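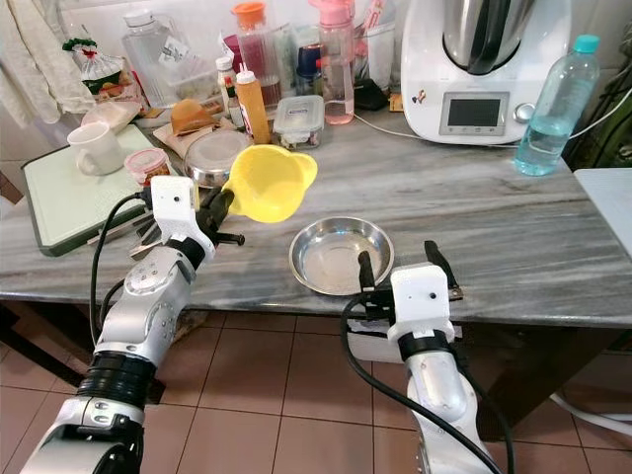

Attachment 1: kitchen counter with the yellow funnel and the steel dish

Ticket 1481, Widmer kitchen support
Opened by: Oanh La, Gullham
Status: waiting for customer

Oanh La, February 7, 2026
Hello, I write about the funnel from order 482. When I pour syrup in a bottle, it goes well for a short time, then the syrup stands still in the funnel and comes over the side. Water makes the same problem, but slower. I washed the funnel two times and there is nothing inside the spout. I also want to ask if the 300 ml mark on the bottle is correct, but this is less important.

Graça Vieira, support
Thank you, Oanh. Please lift the funnel a little while you pour. The spout may close the bottle neck, so the air cannot leave. Does the syrup run then?

Oanh La
Yes, with lifting it runs. But I need one hand for the funnel and one for the pot, and it is tiring for 9 bottles.

Graça Vieira, support
I understand. Please put a thin wooden stick between the spout and the neck, and try one bottle. If it still stops, I will send the narrow funnel. I asked Vy Đinh to check the 300 ml mark.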